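Pernville Laundry Set: README

Maintainer: Pádraig Mac Mathúna
Last revised: 12th March
Status: stable, small corrections only

Summary

The Pernville Laundry Set is a collection of still pictures of household washing machines and the laundry in them. It was put together for people who work on naming appliance parts, finding doors and openings, and telling whether a drum holds fabric. Each picture comes with a plain-text record listing the parts that can be seen, the state of the door, and the state of the load.

The current release has 300 pictures in 8 groups. A group is one machine in one room on one occasion. Pictures in a group share the machine, the floor and the load unless the record says otherwise.

This README covers the layout, the record fields, the part names, and the rules used when a part is hard to see. It does not cover top-loading machines, which are in a separate set named Gultarberg.

Directory layout

pictures/ one folder per group, files numbered within the group
records/ one text file per picture, same base name as the picture
parts.txt the list of part names allowed in records
loads.txt the list of fabric and load terms allowed in records
changes.txt revision notes
README this file

File numbers do not give the order in which pictures were taken. Numbers were assigned after shuffling, and no time field is supplied. Do not infer that a load was put in or taken out by comparing two neighboring files.

Record fields

machine_type: front or unknown. All machines in this release are front-loading, but the field is kept so that records can be merged with Gultarberg.

door: open, closed, or partly_open. A door is open when the drum opening can be reached without moving it. A door that touches the rim but is not latched is partly_open.

hinge_side: left, right, or not_visible. Left and right are given for a person standing in front of the machine and facing it. If the side has to be guessed from the latch, enter the side and add the word inferred.

load: empty, single, several, or unclear. Single means one piece of fabric can be made out. A heap with no visible break between pieces is unclear.

load_color: main color of the fabric, from the short list in loads.txt. Leave blank when load is empty.

load_position: bottom, back, on_gasket, or hanging_out. More than one value may be given, separated by a comma.

brand: only when it can be read in that picture. Do not carry the brand over from another picture in the group.

label_text: script or language of the printed labels, if known. Small print is not transcribed.

note: free text, one line.

Reference picture 1: open door, fabric at the gasket

The first reference picture is used for the drum, gasket and latch terms. It is also the standard case for a load that has two position values. 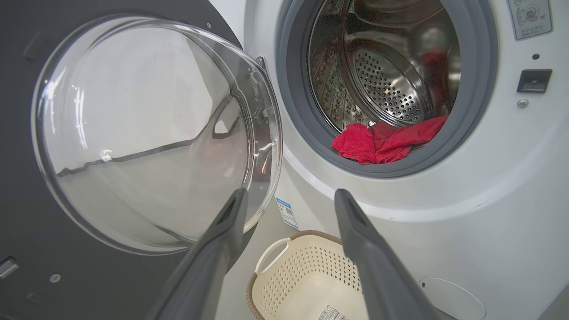
Front loader with the door open to the left. Red cloth at the bottom of the drum and slightly over the lower lip of the gasket.

Record for this picture:

machine_type: front
door: open
hinge_side: left
load: unclear
load_color: red
load_position: bottom, on_gasket
brand: (blank)
label_text: (blank)
note: clear domed door glass, some smudges and specks

The first version of this record used hanging_out for the cloth. That was corrected. The value hanging_out is reserved for fabric that drops past the gasket and down the front panel. Cloth that lies over the lip and stops there is on_gasket.

The load value is unclear because the cloth is bunched. It may be one piece. Annotators who entered single were not marked wrong, but the released record keeps the more cautious value.

Part names

The following names are the only ones allowed in the parts list. Trade terms and local terms were mapped to these during cleanup.

drum: the perforated metal cylinder that holds the laundry. Use drum for the back wall as well as the sides. The outer tub is not visible through a door and has no entry.

gasket: the rubber seal around the opening. Called boot or bellows in some repair manuals. Annotate the whole ring as one part even when fabric covers a section of it.

door_ring: the solid outer ring of the door.

door_glass: the clear center of the door, flat or domed. When the drum is seen through the glass, annotate both door_glass and drum. The glass is not treated as an obstruction unless glare hides what is behind it.

hinge: the joint between door and machine. A hinge seen only through the glass still counts as visible.

latch: the catch on the door that goes into the machine.

lock_receptacle: the slot or housing on the machine that receives the latch. Latch and lock_receptacle were a single entry in early drafts and were split in February, when 72 records had to be redone by hand.

drawer: the detergent drawer, annotated as one part whether it is open or shut.

dial: the program knob.

display: the dark or lit panel with the readout. Button labels printed along its edge are part of the display.

flap: a small cover low on the front panel. The record does not state what is behind it.

label: any sticker or printed notice. Rating, warning, instruction and energy labels all use this one name. Details go in the note field if they matter.

Loads and fabric

Fabric is recorded as fabric. The earlier draft had entries for shirt, towel, sheet, sock and others, and agreement between annotators was poor for anything crumpled. Garment names may be given in the note field when a collar, sleeve, cuff or waistband can be seen. Color is judged by eye with no correction for room light. Reflections of a load on the drum wall are not annotated as fabric, a frequent source of error with bright colors, where the metal picks up a tint from the cloth beside it.

Reference picture 2: controls and labels

The second reference picture belongs to the same group as the first and is used for the control panel terms. The brand is legible on the panel, so the brand field is filled here and left blank in the record for picture 1.

machine_type: front
door: open
hinge_side: left, inferred
load: unclear
load_color: red
load_position: bottom
brand: Hisense
label_text: Chinese
note: load seen through door glass; energy label near upper right of front

Parts listed for this picture are drum, door_ring, door_glass, lock_receptacle, drawer, dial, display and label. The printed program names on both sides of the dial are not listed one by one. They are treated as part of the panel and have no entry of their own.

The lock area is entered as lock_receptacle although it looks more like a small black button from this side. Annotators should use the location beside the door opening and not the shape.
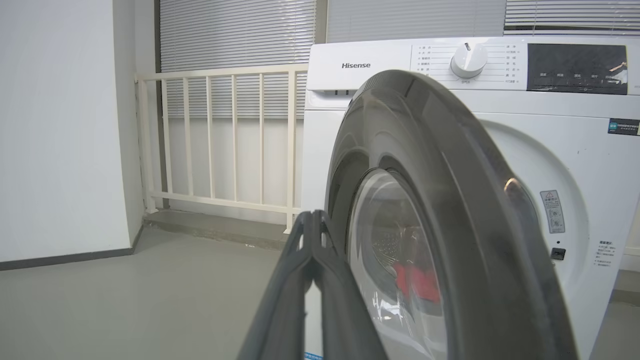 Disagreements and how they were settled

Each record was written by 2 annotators working apart. Where they differed, the maintainer read both and chose one or wrote a third. The fields with the most differences were load and load_position. Door state was rarely in dispute except for partly_open, where the gap between ring and rim can be hidden by the ring itself.

If a part is partly outside the picture, it is listed. If only its shadow or reflection can be seen, it is left out. If a part is certain to exist but cannot be seen, it is left out too. A closed drawer with a visible seam counts as seen.

Known limits

All machines are household size. There are no coin-operated or stacked units.

White front panels are far more common than any other color. Results on dark or steel fronts should not be expected to match.

Door glass with strong glare was kept. Users who need clean views of the drum can filter on the word glare in the note field, though roughly 8 records are known to be missing the word and will be fixed in the next revision.

Small print was not checked. Any text in a note field beyond the brand name should be treated as unreliable.

Related sets

Gultarberg: top-loading machines, same record format, hinge_side replaced by lid.

Kisilia: folded and unfolded laundry on flat surfaces. Shares loads.txt with this set.

Polák: script that merges records from the three sets and reports names not found in parts.txt. Run it before sending in corrections.

Corrections

Send corrections as a changed record file with the old line kept and marked with a leading number sign. One file per picture. Give the reason in the note field if the change affects load or load_position. Changes to parts.txt are handled separately and need an example picture from at least 2 groups.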